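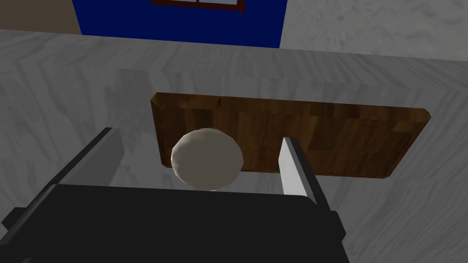
Suleiman Amadi, asked to look over an early draft of this chapter, wrote back that students always want to start with the rooms, and that by the time they get to the hallway there is no space left to fix it. Draw the hallway first, he suggested, even if it ends up somewhere else.

Chapter 4
Getting from Room to Room

The first three chapters dealt with rooms: how large they should be, where the light comes from, and how furniture fits. This chapter is about the space between them. Designers call it circulation. It includes hallways, stairs, landings, entries, and the strips of floor inside a room that people cross to reach another door.

Circulation space costs as much to build as most other floor area. It has to be framed, heated, lit, and cleaned. In the Cerkenby house, which we will use throughout Part 2, the plan covers 1455 square feet, and 288 of those are hallway and entry. That is close to a fifth of the house. The owners had asked for a larger kitchen and were told there was no room for one.

Oluwatosin Danladi redrew the plan the following November. The outside walls stayed where they were. Two bedroom doors were moved to the same end of the hall, and the leftover length was given to the kitchen. Both plans are printed at the end of the chapter, and you will need them for the exercises.

Hallways and doors

A hallway is hard to judge from its width alone. Doors change it. A door that swings into the hall takes up floor while it is open, and two doors placed near each other can collide or trap a person between them. On a plan, the swing is drawn as a quarter circle. Beginners often leave it out, and the conflict goes unnoticed until the doors are hung.
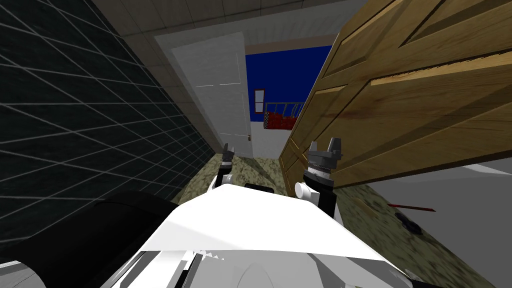

Figure 4.1 A narrow hallway leading to an open white door.

Bedroom doors usually swing into the bedroom, against a side wall. Closet doors are more of a problem. A closet that opens onto a hall may need a sliding or folding door, and these have their own drawbacks: a sliding door only ever uncovers part of the opening, and a folding door needs regular adjustment. At the Molness apartments, discussed in Section 4.3, the architect removed the hall closets and put deeper ones in the bedrooms.

The finish of the walls and ceiling matters as well. Dark surfaces make a hall feel closer, and light ones help daylight from an open room travel farther. A hall with no window depends on the rooms along it, so its brightness changes each time a door is shut.
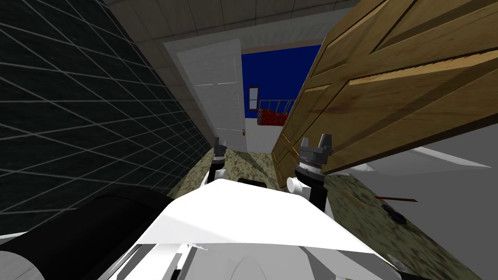
Artificial light should therefore be planned for the worst case, with every door closed in the evening. Place a switch at each end. If the hall turns a corner, check that someone standing at either switch can see the floor ahead once the light is on.

Key terms: circulation, clear width, door swing, landing, threshold

Before reading Section 4.1, sketch the route from your own bed to the front door. Mark each door you pass and draw its swing.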